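Vilus Club Handbook
Section 4: Kitchen Bench Task, Set-up and First Run
Rev. 21 July 2026

Read all of section 3 first. Arms homed, e-stop tested, Jivness recorder on. If you skipped the e-stop test go back and do it.

4.1 Before you power the grippers

1. Move chairs and bags away from the front of the counter. You need to get to the e-stop fast.
2. Check the cables on both arms. Loops ok, snags not ok.
3. Wipe the fingertips. Dry cloth only. Specks and lint on the rubber show up big in the wrist view and the grip gets worse too.
4. Open the wrist view. Both fingertips should be in it, wide open, nothing between them.
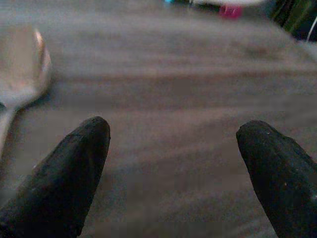 5. Set open width to 60 in the Indum panel. Leave the force slider where it is.
6. Close and open twice, slow. Listen for clicking. If it clicks, stop and log it.

CAUTION: hands out of the gripper area whenever the panel light is green. Even for a second.

4.2 Spoon pick, right arm

Practice this one before you touch the full table setting task.

1. Load profile 1662 (right arm, thin handles). Not 605, thats the old bowl profile and it closes too hard.
2. Bring the gripper down over the handle. Stay off the bowl of the spoon, it rolls.
3. Close. Wait for the tone.
4. Lift straight up. Pause before you move sideways.
5. Hold clear of the fork. Don't swing over the dishes yet.
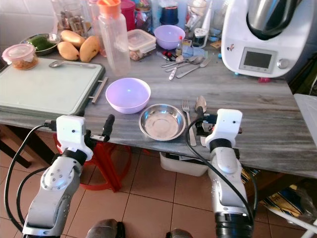

Sangkhawat asked why the pause matters when the tone already means the grip is good, and said their team had dropped it to save time. Fair question. The tone only says the fingers stopped closing. A slipping handle needs a moment to show itself, so keep the pause in for club runs. At competition, do what you like.

4.3 Place and back off

1. Lower until the spoon touches. Watch the wrist view, not the head view, depth is hard to judge from up top.
2. Open to 47. Full open can knock the fork next to it.
3. Back off a little way and stay beside the spoon. Do not park yet.
4. Check spacing by eye. Fork and spoon side by side, handles toward the front edge of the counter.

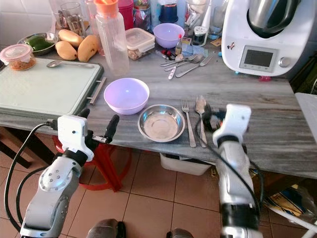 5. Crooked? Nudge with the side of one finger, lowest speed. Never push down on the counter.
6. Mark the run in the Jivness log: good, retry or stop. Write a reason for stop. "Weird" is not a reason.

NOTE: left arm stays put for all of 4.3. If it drifts, hit pause and re-home just that arm. Nearly every drift we logged in March was a loose connecter at the wrist.

4.4 Reset between runs

1. Both grippers open, arms low and clear.
2. Panel to HOLD. Wait for the light to change.
3. Fix dishes and cutlery by hand, one person only. Everyone else stays back.
4. Leave the clutter at the back of the counter alone. It's part of the task.
5. Panel to READY. Look at the head view again before you start.

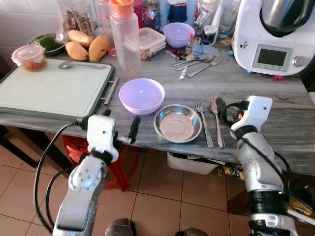 4.5 If something goes wrong

Gripper won't open: HOLD, then OPEN from the panel. Don't pry the fingers.

Spoon dropped on the floor: HOLD, pick it up, wash it, log a stop.

Head view frozen: stop the run. Restart the Indum panel first, the recorder second. Other way around loses the log.

Arm touches the counter hard: e-stop. Get a lead before you re-power. Check the fingertips for tears and write down which arm it was.

Next: section 5, two-arm bowl handoff.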